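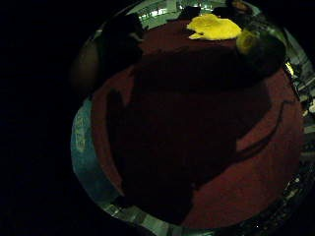
Photo : Mbali Lekota

Bon, je vous avais promis mes astuces de rangement et de nettoyage depuis que le bras Mukeck travaille avec nous à la réserve de chez Gosselin, alors je m'y mets enfin (il est presque 16 heures, j'ai un thé, on est bien). La plupart marchent très bien à la maison, même si chez vous c'est encore vous qui videz les placards !

Première chose, les dessus ronds. Un dessus rouge foncé avec un rebord argenté, comme sur la photo, c'est joli mais c'est pénible : dès que la lumière baisse, le milieu part dans l'ombre et on ne voit plus que le bord qui brille. Le bras a exactement le même souci que moi avant mes lunettes. Il vise le reflet. On a donc baissé la grosse lampe du fond et on en a mis deux petites, de côté, avec un bout de papier cuisson devant pour adoucir. Chez moi j'ai fait pareil sous le meuble haut et je retrouve enfin mes épices sans tout sortir.

Deuxième chose, ce qui traîne. Avant, je posais tout n'importe où, l'éponge, le chiffon, un papier roulé en boule, et je le reprenais en passant. Maintenant c'est fini, parce que le bras, lui, ne reprend rien en passant : il s'arrête et il attend quelqu'un. Et un petit machin jaune tout chiffonné posé sur du rouge, ça se voit tout de suite. Du coup j'ai tout passé au jaune – chiffons, étiquettes provisoires, même mes notes. Ce qui est jaune n'est pas à sa place et doit repartir. Ma fille a adopté le système pour son bureau, avec un succès disons variable.

Pour les rebords métalliques, pas de produit qui laisse un film. Un litre d'eau tiède, 50 ml de vinaigre blanc, un chiffon bien essoré, et on essuie dans le sens du cercle. On sèche aussitôt avec un torchon qui ne peluche pas. Le liquide Tukis que le fournisseur nous avait laissé sentait très bon, mais il me faisait des traînées. Annelies Grabner l'aime beaucoup sur ses carreaux, je le lui ai donné.

Les étiquettes, maintenant. Sur le côté d'un récipient rond, le texte imprimé à la verticale est illisible dès qu'on regarde d'en haut, et nous regardons toujours d'en haut. J'écris donc le contenu au crayon gras sur un rond de papier que je pose dessus, en lettres bien hautes, et je mets le mois. Si c'est avril, j'écris avril, je ne m'embête pas avec le jour.

Côté boulot, je sais que vous allez me demander si ça m'inquiète. Un peu, oui. On était 4 à la réserve et on est toujours 4, sauf que Nazmiye Özkan passe maintenant ses matinées à la préparation des commandes et qu'Alois Strebel a suivi la formation pour régler la machine. Il est content, il a mal au dos depuis des années et on manipule plus de 700 articles certains jours. Moi j'ai râlé pendant tout l'hiver. Ce qui me manque, c'est de bavarder en rangeant, on est chacun à un bout maintenant. On a demandé une vraie pause commune le matin et on l'a eue, je vous conseille de demander la vôtre avant l'arrivée de la machine, pas après !

Et puis il y a le montrer-faire. Quand la pince rate une prise, Alois me demande comment je m'y prendrais, moi. J'ai découvert que j'approche toujours du côté gauche, le doigt sur le rebord, sans y penser. Essayez avec vos bocaux : un doigt sur le bord, la paume au-dessus, on tourne d'un quart et on soulève. Ça glisse beaucoup moins.

Dernier petit truc, gardez 3 doigts d'espace entre deux récipients, surtout s'il y a des emballages brillants juste à côté. On perd un peu de place sur l'étagère, on se cogne moins, et le nettoyage se fait sans tout déménager. Pour les bacs Kanow je laisse même davantage, leurs poignées s'accrochent entre elles et ça m'énerve.

La prochaine fois je vous parle des joints de bocaux, j'en ai une boîte entière à trier.

Contact | Mentions légales | © Tous droits réservés | Haut de page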